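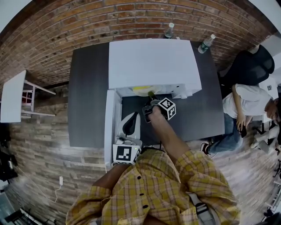
*The table in front of the brick wall.*

# A day at the tea house in Flikham

Jul 31, 2021

Our tea circle had wanted to visit Wandus since March, when Liên Lò brought a tin of their smoked black tea to our meeting and we finished it the same evening. Wandus blends and packs tea in Flikham, in an old building of red brick near the canal, and once a year they open the doors to visitors. I write this report mainly for the members who could not come, and also for myself, as I forget quickly what I have tasted.

## Getting there

We took bus 91 from Nasham. The trip takes 36 minutes if you do not miss the stop, and we missed it, so we walked back along the canal. The stop is named "Old Locks" and not "Flikham Center". Sang Sầm had printed a map but it showed the entrance on the wrong side of the building. You must go through the yard, past the bicycle racks, and ring at the green door.

The ticket was 16 for adults, with tasting included. Vy Kim paid for all of us in advance and I still owe her for mine.

## The leaf store

The tour started on the ground floor, in the room where the tea arrives. I expected a strong smell, but it was mild, more like hay and clean cardboard. Our guide was a quiet man who had worked twenty years with the company. He let us put our hands in an open sack of green tea from Thái Nguyên, and then in a sack of a large-leaf black tea, so that we could feel how different the dryness is. The green one was almost like fine gravel. The black one was lighter and it made a soft noise.

He explained that each delivery is tasted before it is unloaded completely. If the first cup is bad, the truck waits. I asked how often this happens and he said "more in the rainy years", and did not want to say more.

The room is kept dark. The windows on the canal side have wooden shutters, and these are closed also in summer. Light makes the green tea taste flat, he said, and I thought with some shame of the glass jar on my kitchen shelf. I have moved it now.

## Blending

For me this was the best part. The blending drum is an old thing, painted blue many times, and it turns very slowly so the leaves do not break. They had it running with the breakfast blend. Ánh Từ stood in front of it so long that the next group had to go around her.

A blend must taste the same every year although the harvest is never the same, so the recipe changes all the time. The blender, a young woman with a notebook full of stains, showed us three versions of the same breakfast tea. The proportions were not even close to one another. She let us taste them side by side and I could not tell the first from the third. Trinh Đặng said that he could. We did not test him.

Their jasmine tea is scented elsewhere and only packed here. I mention it because the brochure is not clear on this point, and Liên was disappointed, she had hoped to see the flowers.

## The tasting

The tasting was in the long room downstairs, with white cups and a spoon for each person. You are supposed to slurp loudly. It is not easy to do this among strangers, but after the second tea everybody was doing it. My notes, corrected a little:

- **Breakfast blend.** Strong, a bit rough at the end. Good with milk, and I do not usually take milk.
- **Đoàn.** A green tea named after the family that grows it. Sweet, with something like young peas. It became bitter when it stood too long, so watch the time.
- **Smoked black.** The same as in Liên's tin, but fresher. Sang does not like it and says it tastes like a wet campfire.
- **Roasted stems.** A surprise. Light brown, nutty, almost no caffeine they say. I drank two cups.
- **Lotus.** I had a cold coming and could not smell it properly, so I will not judge.

They use water at 80 degrees for the green teas and just boiled for the rest. The tap water in Flikham is hard and they filter it. Ánh asked if we should do the same at home in Nasham, and the answer was to try both and compare, one pot each. Maybe we can do it at the next meeting.

## Shop and lunch

The shop is small and was too full in the afternoon. If you go, buy before the tour - they keep your bag behind the counter. I took 200 grams of Đoàn and a small packet of the stems. The tins are nice but cost almost as much as the tea, and the paper bags close well enough.

For lunch there was only soup and bread in the yard. The soup was pumpkin, with too much ginger for me. Vy had brought rice cakes from home and we ate these on the canal wall, with our feet hanging over the water.

## Some practical things

The stairs are steep and there is no elevator. A visitor with bad knees can do the leaf store and the tasting, and both are on the ground floor. Children are allowed, but the blending room is loud. The last bus with a good connection leaves before six, and the later one makes you wait at the station, where the café is closed.

I have asked for the brewing leaflet as a file and will send it to the circle when it arrives. Trinh has the spare paper copy. Who wants to order together with us should tell Liên which teas and how much, as the shipping is one price for the whole box.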